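The Yellow Tabletop and Other Small Mercies for a Home Workshop

I have been fixing things at the same bench for a very long time, first in my father-in-law's garage and then in the back half of ours, and the one thing I have learned for certain is that most repairs go wrong before the first screw comes out. You lose a washer, you can't see into the corner you need to see into, your sleeve catches on something and the whole tray goes over. So I thought I'd put down the habits that have saved me the most grief over the years, in no special order, and you can take the ones you like and leave the rest.

Start with the surface. My bench is old pine, stained nearly black in places, and for years I worked straight on it and spent half my evenings hunting for little dark screws against dark wood. Then my neighbor Vicente Pereyra gave me the end of a roll of yellow vinyl he had left over from recovering his kitchen chairs, and I tacked it down more to be polite than anything. What a difference! Black screws show up, silver screws show up, even those tiny springs out of a ballpoint pen show up. If you don't have yellow, any light, plain color will do, but stay away from patterns. I once used a flowered oilcloth and never did find the pin out of my wife's watch.

Wipe the vinyl down with a damp rag and a drop of dish soap every time you finish a job. Grease that sits there until the next evening will end up on whatever you bring in next, and in our house that is usually something belonging to one of the grandchildren.

Sleeves are the next thing. I am a cold person (my wife says I would wear a sweater in July, and she's right), so I am always in long cuffs at the bench, and from November to the end of February I am in two layers of them. Loose cuffs drag through glue and they sweep parts onto the floor. For a while I rolled mine, but they always slid back down at just the wrong moment. Now I keep a pair of elastic sleeve covers on a nail by the door, the sort bakers and butchers wear. They cost next to nothing and they go through the wash with the towels. Dark ones hide the oil better. A pair of old tube socks with the toes cut off will do the same job, and I wore those for 2 winters before I bought proper ones. 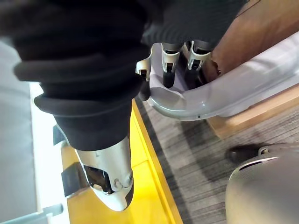

While I'm on the subject of keeping things where they belong, let me say a word for the muffin tin. I have a drawer full of clever parts organizers, most of them birthday presents, and what I reach for is a twelve-cup muffin tin from the thrift shop on Coltside Road. Work from left to right, and put the screws from each stage in their own cup. When it's time to put the thing back together, you go from right to left. If the telephone rings in the middle, or supper does, you can walk away and come back the next day and still know where you were. Lay a dish towel over the top if you have a cat.

Screws of different lengths deserve a little extra care. A long screw in a short hole will crack a plastic housing faster than you can say so, and I have done it to a perfectly good hand mixer. When a cover has several lengths in it, I draw the outline of the cover on a piece of cardboard (a cereal box is fine), punch a hole for each screw with an awl, and push every screw through its own hole as it comes out.

Putting a screw back into plastic, set it in the hole and turn it backward first, gently, until you feel it drop with a tiny click. That is the old thread finding itself. Then turn it forward, and stop as soon as it's snug. Reinhold Lammers, who repaired sewing machines in our town for 35 years, taught me that one while he was fixing my mother's Sketholm, and I have never stripped a plastic thread since. He also used to say you should tighten with three fingers and never your whole fist, which I pass along to anybody who will listen.

For glossy casings, and I mean the shiny plastic kind on mixers, lamps and so forth, use a soft cloth and plain warm water before you try anything stronger. Unplug the thing first, of course, and wring the cloth until it's barely damp. If there's a film that won't budge, a little dish soap will usually shift it. I keep window cleaner well away from clear plastic now, after what it did to the lid of our salad spinner. Fine scratches can sometimes be coaxed out of painted metal with a very fine paper. I start with 400 grit, used wet with hardly any pressure, and follow with polish. Try it on the underside before you touch any part that company will see. For bare wood handles 200 is plenty — it takes off the gray and leaves enough tooth for the oil to soak in.

Light matters as much as tools do. One bright bulb overhead puts the shadow of your own hands right where you want to look. I have two cheap clip lamps, one at each end of the bench, pointed a little toward each other, and the shadows mostly cancel out. When I'm peering into a hinge or some narrow slot I turn the overhead off altogether and hold a flashlight low and to the side. Dirt and hair that you'd swear weren't there will stand right up and show themselves.

Old hinges, by the way, nearly always want cleaning before they want oil. People squirt oil on top of the lint and it makes a sort of felt, and then the hinge is stiffer than it was to begin with. Go in with a dry toothbrush, then a wooden toothpick for the corners, then one drop of oil, worked back and forth, and wipe off whatever comes out.

And keep a magnet on a string. Mine came off a cabinet door, and it hangs on the same nail as the sleeve covers. When a screw does get away from you, stand still, don't shuffle your feet, and sweep the floor with the magnet in slow rows starting from the wall. I found three screws and a thimble that way last winter, and I had only dropped the one screw.

Next time I'll get to glue, which needs a page to itself, and to the drawer runners in our Alarcón dresser, if I ever get them running straight.

Contact | Copyright Hunum Home Notes, all rights reserved | Back to top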